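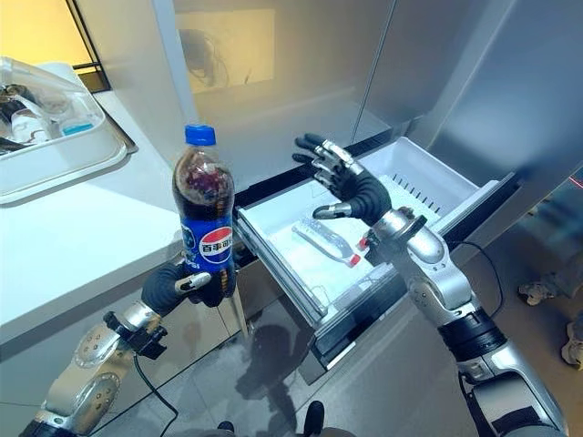 Peut-on mettre une bouteille de soda au congélateur pour la refroidir plus vite ? Pour un court moment seulement, et jamais une bouteille en verre ; pour la nuit, sa place est dans le réfrigérateur.

Hjaltested, le 11/09/2024 – La maison de quartier Gruso a rouvert sa cuisine commune mercredi, après deux semaines de fermeture pour nettoyage et rangement. Les habitants de la rue Brokona, qui utilisent cette cuisine pour les repas partagés et les anniversaires, peuvent de nouveau y déposer leurs boissons et leurs plats.

Le point le plus discuté pendant la fermeture était le congélateur. Depuis le mois d'avril, l'association avait reçu 11 messages au sujet de bouteilles oubliées, dont plusieurs avaient gonflé ou fui. Une boisson gazeuse contient surtout de l'eau, et l'eau prend plus de place quand elle gèle. Le plastique se déforme, le bouchon peut céder, et le sirop qui coule dans un tiroir est long à enlever.

Le tiroir du bas est maintenant réservé au refroidissement rapide. On peut y mettre une bouteille d'eau ou de soda en plastique, couchée ou debout selon la place, à condition de rester dans la maison et de la reprendre avant de partir. Les bouteilles en verre et les canettes n'y sont pas acceptées. Les fentes d'aération au fond du tiroir doivent rester libres, et il faut pousser le tiroir jusqu'au bout après chaque usage.

Le plan de travail blanc à côté de l'appareil a aussi été dégagé. Les petites choses qui traînaient là doivent aller désormais dans des boîtes transparentes avec couvercle. Celles qui ne sont pas réclamées avant la fin du mois seront données à la ressourcerie de Raltley.

Pour les fêtes, l'association conseille de mettre les boissons au réfrigérateur la veille. Si le temps manque, un seau avec de l'eau, des glaçons et une poignée de sel refroidit une bouteille assez vite – et on ne risque pas de l'oublier derrière une porte fermée. Une bouteille qui a gelé doit être posée au réfrigérateur, debout, et ouverte seulement quand toute la glace a fondu.

La réservation de la cuisine se fait comme avant, à l'accueil, avec le cahier bleu. La salle voisine accepte 66 personnes et peut être demandée en même temps. Une feuille avec les nouvelles règles est disponible à l'entrée, en français et en anglais.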